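The robot at Vistance has two arms, two cameras on its wrists and one job this month, to sweep a floor. Bayu Liew looks after it, which mostly means looking after its cables.

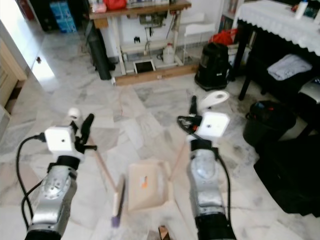
FLURTON, 25 October 2025

Liew checks the joint caps first, screw by screw, with a driver he won't lend. Then he follows each black cable from the wrist housing down the forearm, tugging gently, like a man walking an elderly dog. In March a plug worked itself free and the left arm spent a whole morning ignoring him.

"I took it personally," he says.
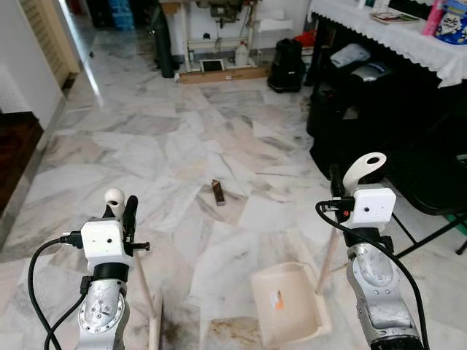
Both arms over the marble, with the dustpan down and a small brown piece still to be collected.

The fingers are his real worry. A new set costs $400 and lasts, by his log, seven weeks. Broom handles are thin, smooth and fond of rolling, and a grip set a hair too loose sends the whole business clattering across the tile. 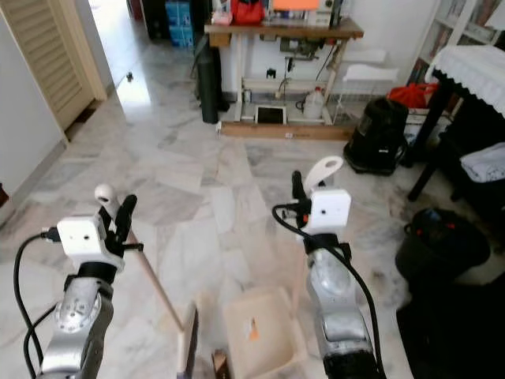
Lyle Park, who writes the software, would like the grip tighter. Liew would like Park to pay for the fingers. They have settled on a number between the two, written on tape and stuck to Park's monitor.

After any change, Liew runs the sweep six times before he'll sign the log.

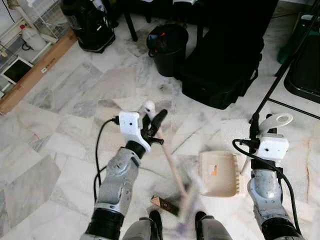
He does the last check by hand, bending each cable through its full loop and listening for a click he doesn't want. Then he writes down the time and goes to find the driver, which Park has borrowed.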